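ホーム | 記事一覧 | ロボット | プロフィール | 次の記事 >

把持作業のルール、うちの現場版(メモ)

2018年12月11日

時間ないので箇条書きで。先週Clastierのヴィルホ(Vilho Lappalainen)から「手順書ください」と言われて、そんな立派なものはないと返事してしまった。反省。なので書く。元になってるのは7月にエグレさん(Eglė Krūmiņa)と作った2ページの紙。壁に貼ってあるやつ。

1. 容器はラベルを読んでから掴ませる

中身が何か言えない容器は使わない。これだけ。洗剤でも水でも、詰め替えたら必ず書き直す。あと、ボトルは胴の真ん中を強く握らせない。底寄りか肩。力の上限は設定ファイルに書いて、画面で毎回見る。「前回と同じはず」は禁止。はず、で一回こぼした。床まで。

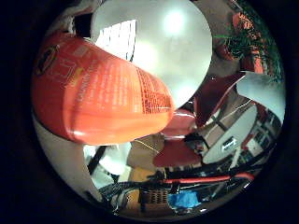

2. 光るもの、丸いもの

鏡面のものは別枠あつかい。照明が映り込んで、認識がそっちに引っぱられる。指先が当たる前に速度を落とすこと。うちは通常の70%。Plenitzの人はもっと落とせと言う。正直どっちでもいいけど、値は記録に残す。記録がないのがいちばん困る。
指のパッドは毎朝見る。めくれてたら交換、接着剤で直さない。 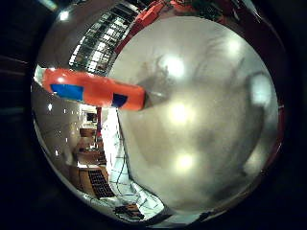

3. 持たせている間

・手の下に手を入れない。人間の手。
・ケーブルが指の動く範囲にないか、始める前に一往復させて確認
・非常停止の担当は1人に決める。「誰かが押す」は誰も押さない
・持ったまま昼休みに行かない(やった人がいる。わたしです)

ケーブルの件はコル(Cor Van Leeuwen)がしつこく言ってて、最初はうるさいなと思ってたんだけど、7月の記録を見返したら停止108件のうちかなりがケーブルがらみだった。すみませんでした。

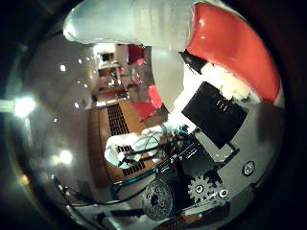
鏡面球の把持。手が映り込みまくり。

4. 作業台の上

置くのは今日使うものだけ。工具、マグカップ、スマホは置かない。布は端が台から垂れると引っかかる事があるので、始める前に台の内側へ。スプレーボトルはノズルの向きを決めておく。人に向けない。台が白くてツヤツヤだと反射もでるので、照明を変えたらキャリブレーションもやり直し。めんどくさい。でもやる。

椅子は動かしたら元の位置に。背景が変わるとあとの比較が面倒。テープで印つけるのがおすすめ、うちはまだつけてない。

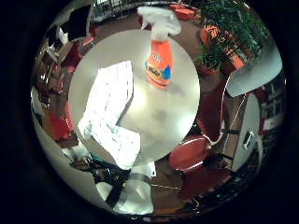 丸テーブル、布とTideのスプレーボトル。

5. 終わったら

電源を落とす前に手を開く。何も持ってない状態で止める。記録用紙に名前と、ヒヤリとしたことを最低ひとつ。「特になし」は不可にしたら急に皆ちゃんと書くようになた。

規格の話(協働ロボットのやつとか)はまた今度。Pillanceの勉強会の資料を読み終わったら書きます。まだ3ページ目。

コメント(3)

ビアンカ・C
用紙の「特になし不可」、うちでも真似します。ひな形もらえませんか?

Vasilică Ursu
速度70%は接近のときだけ? 持ち上げも?

管理人
>Vasilicăさん 接近だけです。持ち上げは通常のまま。書き忘れてた、あとで足します。ひな形はメールで送りますね。

お問い合わせ | © 2018 無断転載はご遠慮ください | ページの先頭へ戻る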